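후아랑가 식탁 말뭉치 (Huaranga Table Talk) 안내문

이 폴더에 뭐가 들어 있냐면요, 제가 밥 먹는 자리에서 모은 한국어 문장 3,000개입니다. "이거 간이 좀 센데?", "국물 더 있어요?", "아니 나 진짜 배불러" 같은 말들이요. 원래는 혼자 쓰려고 정리하던 건데, 달라는 분이 몇 분 생겨서 안내문을 제대로 써 두기로 했습니다. 전에 있던 안내문은 네 줄짜리였고 그중 한 줄은 오타였어요.

마지막으로 손본 날: 2023년 4월 13일

왜 만들었나

저는 작은 번역 회사 Zatell에서 자막 일을 합니다. 드라마 자막을 하다 보면 식사 장면이 정말 끝도 없이 나오는데요, "시원하다"를 뜨거운 국 앞에서 어떻게 옮길지, "한 입만"과 "한 입만 줘"와 "한 입만 먹어 봐"를 어떻게 다르게 살릴지 매번 새로 고민하게 됩니다. 사전에는 단어 뜻이 있지만 누가 누구한테 어떤 자리에서 하는 말인지는 안 나오잖아요. 그래서 메모장에 적기 시작했고, 메모장이 스프레드시트가 되고, 스프레드시트가 이 폴더가 됐습니다.

영어 번역은 대부분 제가 했고, 인도네시아어 번역은 Faizal Purba 님이 맡아 주셨어요. 인도네시아어 쪽은 329문장만 있습니다. 나머지도 하고 싶다고 하셨는데 재촉은 안 하려고요!

파일 구성

sentences.tsv: 본문입니다. 한 줄에 한 문장이고, 칸은 탭으로 나뉩니다.
id_translations.tsv: 인도네시아어 번역. 문장 번호로 본문과 맞춰 보시면 됩니다.
tags.txt: 상황 태그 58개의 목록과 짧은 설명.
notes.txt: 제가 헷갈렸던 문장들에 달아 둔 잡담. 안 읽으셔도 되는데 저는 이 파일이 제일 좋아요.

본문 칸은 순서대로 문장 번호, 한국어 문장, 말높임 단계, 상황 태그, 영어 번역, 비고입니다. 비고는 비어 있는 줄이 많습니다. 인코딩은 UTF-8이고요, 엑셀에서 그냥 더블클릭하면 글자가 깨질 수 있으니 '데이터 가져오기'로 여시는 걸 권합니다. (저도 매번 까먹고 더블클릭합니다.) 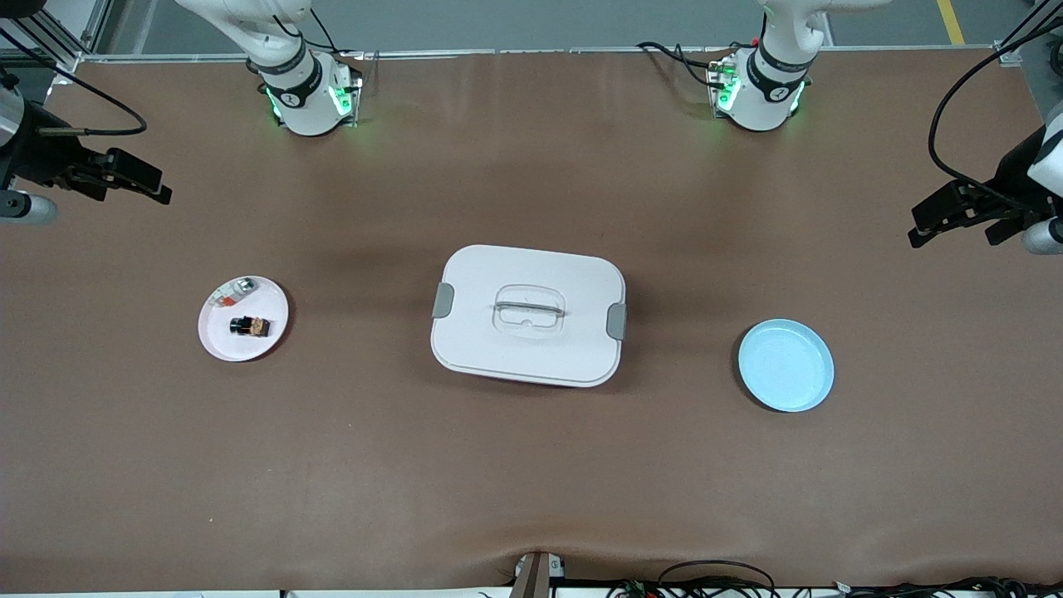 태그 얘기를 좀 더 하자면, 처음에는 '권하기', '거절하기', '맛 평가'처럼 큼직하게만 나눴어요. 그런데 한국어 거절은 한 덩어리로 묶기가 너무 어렵더라고요. 정말 배가 불러서 하는 거절이 있고, 한 번 더 권해 주길 기다리는 거절이 있고, 음식이 입에 안 맞는데 티를 못 내는 거절이 있습니다. 그래서 '거절_진심', '거절_예의', '거절_돌려말하기'로 쪼갰습니다. 경계가 애매한 문장에는 태그가 두 개 붙어 있고, 쉼표로 구분됩니다. 프로그램으로 읽으실 분은 이 부분에서 한 번 걸리실 거예요.

말높임 단계는 해체, 해요체, 합쇼체, 그리고 '섞임' 네 가지로만 적었습니다. '섞임'은 한 문장 안에서 말투가 바뀌는 경우인데, 술자리 문장에 유난히 많습니다.

문장은 어디서 왔나

가족 식사, 친구들 모임, 회사 점심에서 들은 말을 제가 나중에 기억나는 대로 적은 것입니다. 녹음은 하지 않았어요. 그러니 받아쓰기 수준의 정확한 구어 자료를 찾으신다면 이 말뭉치는 안 맞습니다. 사람 이름, 가게 이름, 동네 이름은 전부 빼거나 바꿨고, 함께 밥 먹은 사람들한테는 적어도 되는지 물어봤습니다. 사촌 동생 한 명이 자기 말은 다 빼 달라고 해서 다 뺐고요.

알고 쓰셔야 할 점

제 주변 사람들 말이라 서울 말투에 많이 치우쳐 있습니다. 경상도 말이 조금 있는데 표기가 들쭉날쭉해요. 어린이가 한 말은 거의 없고, 식당 직원과 손님 사이의 대화도 적습니다. 1월에 중복 문장을 한 번 걷어 냈는데도 "잘 먹겠습니다" 계열은 여전히 여러 개 남아 있습니다. 억양이 다 달랐거든요. 글로 보면 똑같아 보여도 저는 못 지우겠더라고요.

영어 번역은 자막 버릇이 들어서 짧습니다. 직역이 필요하시면 직접 하시는 편이 낫습니다.

쓰는 조건

공부, 수업, 개인 작업에는 마음껏 쓰세요. 수업 자료로 나눠 주실 때는 말뭉치 이름만 적어 주시면 됩니다. 돈 받고 파는 교재나 앱에 넣으실 거면 먼저 메일 한 통 주세요, 웬만하면 된다고 할 거예요.

틀린 곳을 발견하시면 문장 번호랑 같이 알려 주세요. 태그에 대한 반론도 좋아합니다. 특히 '거절_예의' 쪽은 저도 볼 때마다 생각이 바뀌어서, 다음 판에서 또 나눌지 합칠지 아직 못 정했습니다.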